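Thread: Dark wicker basket for fruit — keep it or swap for a bowl?

hazelporch
I bought a dark brown woven basket from Jistari to hold fruit on the table. It has a thick rolled rim and the sides let some light through. My sister-in-law says woven baskets bruise fruit and I should get a ceramic bowl. The weave up close: 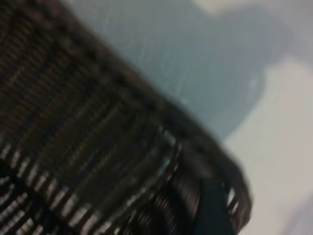

Reply from drywall_dan
Your sister-in-law is right. I had one from Drotico and every pear came out with lines pressed into it. Went to a bowl 5 years ago and never went back.

Reply from mapleline
Disagree. Pears are soft. Bananas and oranges do fine in a basket, and the air gets in from the sides. A bowl traps everything at the bottom. What are you keeping in it?

Reply from hazelporch
Bananas mostly. Sometimes a lemon. One banana takes up a good part of a corner, so I doubt it will hold a full bunch plus apples.
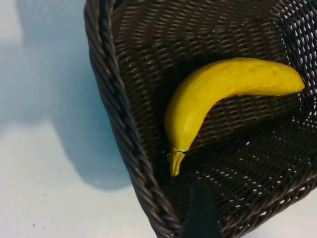 I paid $2 extra for the one with the braided rim and I do like how it looks, so I would rather keep it if a liner fixes the problem. Does anyone use a cloth in theirs?

Reply from mapleline
I use a folded dish towel. Wash it with the rest of the towels. Don't use anything thick or you lose the air flow.

Reply from drywall_dan
A towel in a basket is a bowl with extra laundry.

Reply from quiltbarn
How do you clean the thing? Crumbs and stem bits get down in the open part of the weave on mine.

Reply from hazelporch
I haven't had to yet. The corner is the part I wonder about, where the tight weave on the wall meets the open weave on the floor.

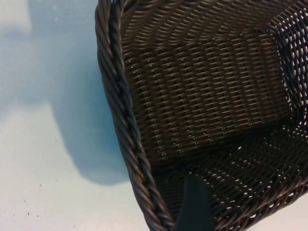

Reply from quiltbarn
Old toothbrush for the corners, then turn it over and tap it. Mine is an Anstead and it's held up. If yours is synthetic you can wipe it with a damp cloth.

Reply from hazelporch
Thanks, I'll try the towel first. On the bananas themselves, I like them with some green left in the yellow. 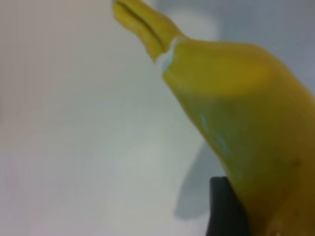

I go through them slowly, so I buy a few at a time and keep them away from the apples. The apples can go in the fridge drawer. If the towel slides around I'll look at bowls in September.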